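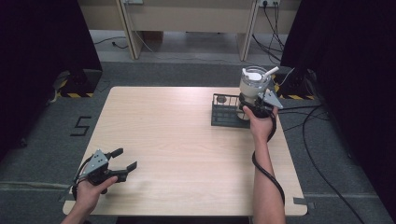
Skimeo Hard Surface Care Oil

Product code: SK 300
Supplied by Flatum

Skimeo is a clear, low-odor maintenance oil for interior wood tables, counters and shelving. It is intended for institutions that clean their furniture daily, such as libraries, school dining rooms and staff kitchens, and is supplied ready to use. No thinning or mixing is required.

Suitable surfaces

Skimeo may be applied to solid wood and to real wood veneer that has previously been oiled or left unfinished. It must not be used on laminate, melamine, lacquered or varnished surfaces. The oil cannot enter these materials and will remain on top as a sticky film. Where the finish is unknown, place a drop of water on the underside of the piece. If the drop has not darkened the wood after 3 minutes, the surface is sealed and Skimeo should not be used.

Application

Clean the surface with the Kudum neutral cleaner and allow it to dry fully. Apply a thin coat of oil with a lint-free cloth, working along the grain, and wipe away all excess before it begins to set. Edges and corners should be treated in the same pass. A second coat is advised for pieces that have not been oiled before.

Keep the surface clear for 60 minutes after the final wipe. Light use may then resume, although hot drinks and wet glassware should be kept off the table until the following morning.

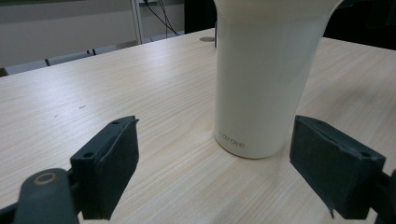

Cups and jars leave rings when moisture is trapped beneath the base. A regularly maintained surface gives staff more time to wipe up a spill before it marks. Existing white rings can often be reduced by a light rub with the fine Mahmoudi pad, followed by a fresh coat over the whole top. Dark stains generally call for sanding.

Container sizes

300 ml bottle with dosing cap
3 liter can

Storage and disposal

Store upright in the closed original container, away from frost and direct sunlight. Cloths soaked with oil can ignite on their own. Lay them flat outdoors to dry, or place them in water in a lidded metal container, before disposal in line with local rules.

Ordering and technical advice

Orders from institutions are handled by Agata Melis, Contract Sales. Questions regarding surface testing, sanding or treatment schedules should be addressed to Roel De Smet, Technical Service. Please state the product code and the approximate age of the furniture. Safety data sheets are available on request in English, French and Dutch.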